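Cables all over the office carpet - cover, tape or reroute?
Posted by skudadora_randi, 8 Sep 2023
21 replies | 2 shares

skudadora_randi wrote:
Hi all, I look after a shared office (one big room, carpet tile throughout) and the cables are winning. We moved the desks in December and the outlets stayed where they were, so now everything runs across open floor. I've got 40 feet of rubber cord cover in my cart at 85 bucks and before I hit buy I'd love to hear from anyone who has lived with the stuff. Does it stay put on carpet? The reviews are all from people with concrete floors.

ebbe_k wrote:
It stays put if it's heavy enough. The light kind curls at the ends and then you've swapped one thing to trip on for another. Leave it flat in a warm room overnight before you lay it, that helps a lot. Also, what's going in it? Most of those covers have one channel and it's smaller than you think.

skudadora_randi wrote:
Mostly black power cords, some thinner stuff, a few white ones. I haven't measured the channel, oops.

teodor_s wrote:
I'd skip the cover completely. You have carpet tiles! Lift a row, lay flat under-carpet cable, put the tiles back. We did it at the Halvorsen office and you'd never know.

ebbe_k wrote:
Teodor, please don't tell people that without the rest of it. Flat cable made for under carpet is one thing and it gets installed by an electrician. Regular cords under carpet is a fire risk, they can't shed heat and you can't see when the jacket wears through. I've pulled up tiles and found a brown stripe on the backing.

teodor_s wrote:
I did say flat cable.

ebbe_k wrote:
You did, but half the people reading will stuff an extension cord under there.

wanting_y wrote:
Can I be annoying and ask how long the cords are? When I did ours at Plaltden I found most of the mess was slack. We had a really long cord feeding a monitor that sat right next to the outlet. Swapped a bunch for short ones, put hook and loop straps on the rest, and I only needed cover for one walkway. Way cheaper than 40 feet of rubber.

skudadora_randi wrote:
Oh, there is a LOT of slack:

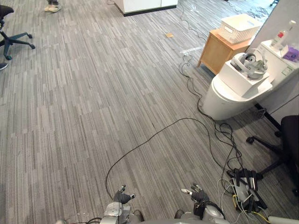 The power strip corner, plus the big loop that gets everybody's ankles

wanting_y wrote:
Yep, that loop is what I mean! Coil it, strap it, done. And all those plugs and adapters stacked up on the strip - I'd get that off the floor before buying anything else. You can get a tray that clamps under a desk. Then the bundle going up the right side can have a cover of its own if people walk there.

sixten_l wrote:
Agree on the tray, disagree on the coil. Don't wind power cords up tight and leave them under load. Loose figure eight, strap in the middle. Or just buy the shorter cord.

teodor_s wrote:
Still say lift the tiles. With the proper cable, Ebbe, with the proper cable.

ebbe_k wrote:
Fine :) Get a quote for it then. Randi, in the meantime, gaffer tape is OK for a day but don't leave it on that carpet, the glue gets into the pile and holds dirt forever.

skudadora_randi wrote:
OK, shorter cords and a tray first, and I'll take the rubber out of the cart for now. Sixten, is there a tray you like? I saw one from Clornoreo but the clamp looks flimsy.

sixten_l wrote:
Haven't tried that one. Measure your desktop thickness first, mine wouldn't open wide enough and I ended up screwing it in.

Showing first page of replies
Contact | Forum rules | Back to top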